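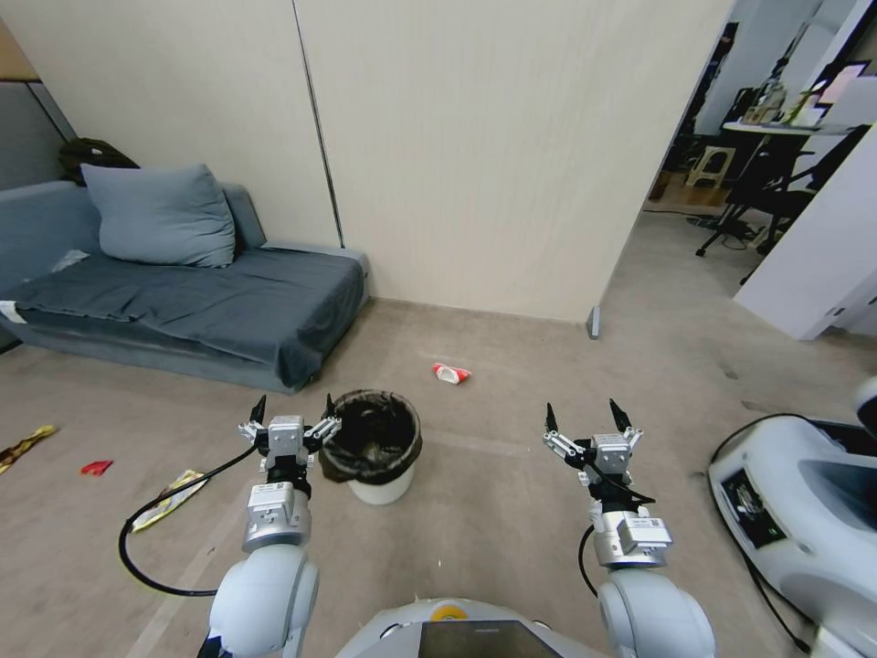
Re: [grippers] Fingertip choice for thin wrappers
From: Ubaldo Rinaldi
Date: Sun 20 October

On the Flenham list a while back, someone wrote:
> We gave up on pointed tips for litter pickup in August. They
> skate over anything lying flat. Has anyone had better luck
> on a hard floor?

Some, yes. I ran the black pointed tips on both arms against the wide Orakzai pads, same wrappers, same small lined bin. 316 tries in total, split evenly.

Crumpled wrappers are easy with either. On flat ones the points did better for me, 90 good picks against 53 for the pads. What helped was coming in at a slant and closing slowly while the tips just touch the floor. Straight down, I get the same skating you describe.

Two things still bother me. The cable on the left arm loops out and lies on the floor, and one wrapper is partly under it, so I need a shorter run or a clip at the wrist. And the bag rim catches a fingertip if I let go too low. I now release 3 cm above it.

Which controller were you on? I'm using the Mornen one with the force limit turned well down.

Ubaldo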